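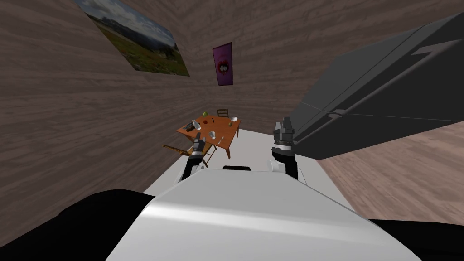
August
By the Route Development Office, Tarton

Progress Report to the Maglaya Fund: Tarton to Kevstead Touring Route, Second Period

This report covers work on the signed touring route between Tarton and Kevstead during the second grant period. It follows the headings set out in the grant agreement. Expenditure tables have been sent separately through the Fund's online portal and are not repeated here.

1. Route and signs

The full route is now settled at 200 miles. The last open question concerned the stretch north of Kevstead, where the first draft sent drivers along the state highway. Following a test drive in spring, the line was moved to the older lake road, which adds 5 miles and passes through two villages with fuel and food. The county highway department has agreed to the change in writing.

Sign posts are in place on the Tarton side as far as the river bridge. The remaining 40 signs have been delivered and are in storage at the county yard. Installation was planned for June and did not take place because the contractor's crew was reassigned to storm repairs. A new installation window has been agreed for the fall, before the ground freezes. The Office does not expect an increase in the contract price.

One sign location, at the junction below the old quarry, remains under discussion with the landowner. If no agreement is reached, the sign will be placed on the public right-of-way a short distance to the east. Visibility from the northbound lane is poorer there, and an advance sign would be needed.

2. Rurnereo trip planner

The Rurnereo planner, which allows visitors to build a trip of one to four days along the route, opened to a limited group of users in May. The most frequent comment was that suggested driving days were too long. Several families reported arriving at their lodging after dark, with no time left for the stops they had selected. The default daily distance has been lowered, and users may now choose to spend two nights in the same town. This was not possible in the first version.

Opening hours continue to be a weak point. Small museums and farm stands change their hours with the season, and entries in the planner have been out of date on more than one occasion. Office staff now telephone each listed business at the start of every month. The work takes most of a day and was not included in the original staffing plan.

3. Lodging and business listings

All four motels in Kevstead have joined the listings. Take-up in Tarton has been slower, particularly among bed-and-breakfast owners, some of whom already pay for placement in other guides and were unsure whether a further fee would apply. A letter confirming that listing is free of charge for the life of the grant was mailed in July, and replies are still being received.

The campground at the midpoint of the route will be closed next season for work on its water system. The planner will direct campers to the state park instead. The park's sites must be reserved well in advance in summer, and a notice to that effect has been added.

4. Printed map

The folding map is with the printer in proof form. Two errors were found at the proof stage: a ferry landing shown on the wrong bank, and a rest area that closed several years ago. Both have been corrected. The Fund's name appears on the back panel in the form requested.

5. Matters for the Fund's decision

The Office requests approval to move the unspent portion of the launch event budget to staff time for the planner listings described in section 2. The total award would not change. The Office also requests that the due date for the sign installation milestone be moved to the end of the next period, in line with the new schedule.

The next report will include the first full season of visitor survey returns.

Related items
Tarton to Kevstead Touring Route: First Period Report
Lake Road Test Drive: Notes on Mileage and Stops
How to List a Business in the Rurnereo Planner
Seasonal Road Closures North of Kevstead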